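Lab coat

From the Willville Household Encyclopedia, clothing section 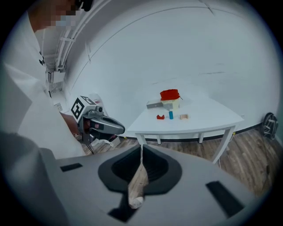 Benedita Pinheiro wrote in to say the entry should start with the pockets, and she may well be right, but I'm going to start with the color and get to the pockets when I get to them.

A lab coat is a loose, long-sleeved coat worn over everyday clothes to keep spills off them. Most reach somewhere between the hip and the knee. They close down the front with buttons or snaps, and people have strong feelings about which. I'm a snaps person (you can get the thing off in one pull if you splash yourself, and you can't say that for buttons).

Color

White is what everybody pictures, but the early ones were often beige. Lab workers wore them first, and doctors picked up the habit in the late 1800s, when medicine wanted to look more like a science. Before that a physician usually turned up in a black frock coat! White caught on partly because it shows dirt, so you know when it needs washing. Plenty of other colors are around now. Blue is common in factories and workshops, and some schools give each department its own shade, which I love, although it makes borrowing one a giveaway.

Fabric

Cotton, polyester, or a blend of the two. Cotton breathes better and doesn't melt onto you near a flame, so it's the usual pick where there are burners about. Blends wrinkle less and dry faster. For work with real fire risk there are treated fabrics, and those have their own washing rules, so read the label before you do anything else. Disposable coats exist too. They rustle. I wore one for a whole summer at Hodberg and I can still hear it.

Length and cut

In many American hospitals, the short coat traditionally goes to students and the long one comes later, with the degree. Not every hospital keeps this up, and some have dropped it completely. Cuffs come open or knitted. Knitted cuffs hug the wrist and tuck neatly under gloves, while open ones drag through everything on the bench. I once took an open cuff through a dish of methylene blue and had a blue elbow for days (don't ask how it got from the cuff to the elbow).

Pockets

All right, Benedita. The standard layout is one on the chest and two at the hips, 3 in total, and the chest pocket is where pens go to leak. Better coats also have slits at the sides so you can reach your pants pockets underneath. Roos De Haan, who edited the first version of this entry, left the slits out, and I've put them back in.

Washing

Hospitals and labs often handle it themselves, and that's the better arrangement, as a coat that has met chemicals or germs shouldn't share a machine with your towels. If yours has only met chalk dust or coffee, a hot wash is fine for plain white cotton. Empty the pockets first. Ink on the collar, I've never once gotten out.

White coat ceremonies

Many medical schools hold one for new students, with families in the seats and a lot of photos. The modern version took off in the United States in the 1990s. Pharmacy and dental schools have them as well.

See also: Apron; Scrubs; Smock; Stains, ink

Last revised 5/11/23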